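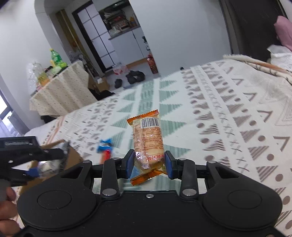 Ternance Village Hall Film Club
Minutes of the planning meeting, 2nd December

Present: eleven members, plus one new face who came for the biscuits and stayed for the whole meeting (welcome!).
Apologies: received from three members, two of them down with the same cold.

1. Minutes of the last meeting

Agreed as a true record, with one correction. The September screening started at 7.15, and the minutes had it as 7.50. Several people remembered it well, as they had missed the first ten minutes.

2. The autumn season

A really cheerful item. Total admissions for the autumn came to 193, against 132 for the same run last year, and that is with one screening lost to the power cut. The documentary about lighthouse keepers did far better than anyone had dared hope and we had to bring chairs up from the cellar. Comments on the slips were lovely. People liked the short introductions before each film, and quite a few asked for them to be printed so they could take them home.

Two grumbles came up more than once: the heating clanks during quiet scenes, and the subtitles are hard to read from the back row when somebody tall is in front. See item 4.

3. Spring programme

Long and lively discussion. The following were agreed:
– a silent comedy with live piano, the date to depend on when the piano can be tuned
– a black and white thriller, chosen by show of hands over the submarine film (very close, and the submarine film goes to the top of the list for next autumn)
– a family matinee in the half-term holiday
– a foreign language film, still to be picked from the shortlist of four

The Costa season, which has been talked about for years, was raised again. Everyone is keen. The trouble is that only one of the films seems to be available with a licence we can afford. It was decided to show that one and see how it goes.

There was also a strong feeling that we should show something made locally. The Bredum film society has an archive of home movies from the fishing harbour, and they have said we may borrow a reel's worth on disc. This got the biggest murmur of approval of the evening! The secretary will write to Bredum before Christmas to thank them and ask about dates.

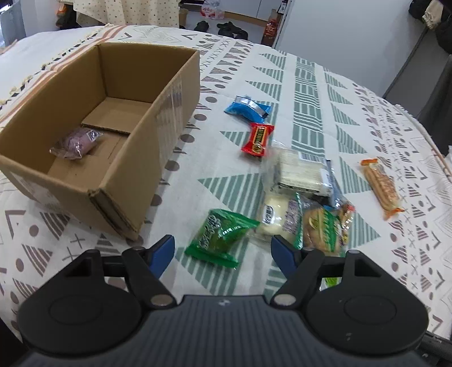 4. Screen and seating

The present screen hangs too low, and lifting it would sort out most of the subtitle problem. Ginum Joinery looked at the beam and are happy that it will take a new bracket. Their quote was accepted. The work can be done in the first fortnight of January while the hall is closed for floor polishing.

A suggestion to stagger the rows was tried out on the spot with real chairs and real members. It works beautifully, though we lose 2 seats by the side door.

The heating is the hall's to deal with and they have been told. Until it is mended we will turn it off as the lights go down – please bring a cardigan.

5. Money

The balance stands just above £2,000 with all the autumn bills paid. It was agreed to keep ticket prices where they are and to make the family matinee free for under-twelves. A proposal to buy a second-hand popcorn machine was put off to the next meeting, pending a look at how much room there is in the kitchen.

6. Any other business

The poster for spring needs a designer. Anyone with a steady hand and a free weekend should speak up soon, no experience needed.

The lost property box has one green glove, a pair of reading glasses and a very nice umbrella.

It was asked whether dogs may come to the matinee. Carried over.

Next meeting: second week of January, 7.30, in the small room upstairs.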